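Evaluation of the Clanari Bin Starter Package for Teaching Use
Student project report, Automation Systems, second semester

1. Background

Our program has one industrial arm in the shared workshop, and until this year it was used mostly for drawing and palletizing exercises. The teaching staff wanted to offer a picking exercise as well, but writing the software from zero takes too many weeks for one course. For this reason our group was asked to evaluate the Clanari bin starter package, which is sold by Flareck to colleges and small workshops. The package promises that a class can go from an unpacked box to a working pick in one afternoon.

The project question was simple: is the package worth its price for a second-year class, and what must the school prepare before it arrives? We had the package on a trial licence until the end of June.

2. What is included

The package contains the planning software, a licence key, a printed manual and a set of lesson files. It doesn't include an arm, a gripper or a camera. Flareck offers these separately, but we used the equipment we already had. The price quoted to us was $3668 for one workstation with one year of updates. After the first year the updates are paid again, and the quote didn't state how much. We asked twice by email and received a friendly answer without a number.

For comparison we also looked at Wukard, a competing product which is cheaper but requires its own controller. We didn't test it, so it appears in this report only where the price is discussed.

3. Installation

The manual says that installation takes one hour. We needed most of a Friday. The software itself installed without trouble, but the connection to our controller failed until we changed the network settings, and this step is described only in an appendix on page 61. In our opinion it should be in the first chapter.

The calibration routine, which is called Min in the menus, was easier than we expected. It asks the user to move the arm to 4 positions and confirm each one. The instructions on the screen are clear and the colours are easy to distinguish. One weak point is that if the user makes a mistake in the last position, the routine must be started again from the beginning.

4. Test method

We used long, slim blocks in a grey bin, because this shape is more difficult than cubes. When two blocks lie parallel and touch each other, there is little room for the fingers to enter. Blocks that rest against a wall are also difficult, and the lesson files treat this problem only in one short paragraph.

We made 326 pick attempts in total. An attempt was counted as a success when the block was lifted out of the bin and released outside it. If the block fell on the way, we counted a failure, even when the grasp looked good at the start. Before each new round we mixed the blocks by hand with the arm stopped.

5. Observations

The planner is careful with the walls of the bin. It prefers a slow approach from above, and for a class this is a good property, as students have time to react.

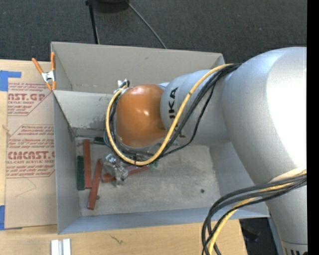 The cables were our biggest practical concern. The software has a setting for limiting wrist rotation, but it is switched off by default, and with a loop of cable outside the arm we think every school should turn it on before the first movement. We lost one session before we found it – the manual mentions the setting under "Advanced".

Crossed blocks caused more failures than single ones. The planner often chose the block on top correctly, but closed the gripper too near to one end, so that the block turned during the lift. Changing the grasp point by hand in the lesson file helped.

6. Conclusion and recommendation

We recommend the package for a second-year course, with two conditions. Flareck should give the update price in writing before the school signs, and one staff member should do the installation at least a week before the class. The claim of one afternoon is realistic only if the network is already prepared.

For future groups we suggest repeating the test with shorter blocks, and keeping a log of the grasp points from the first day. We started our log too late and some of the early results couldn't be compared.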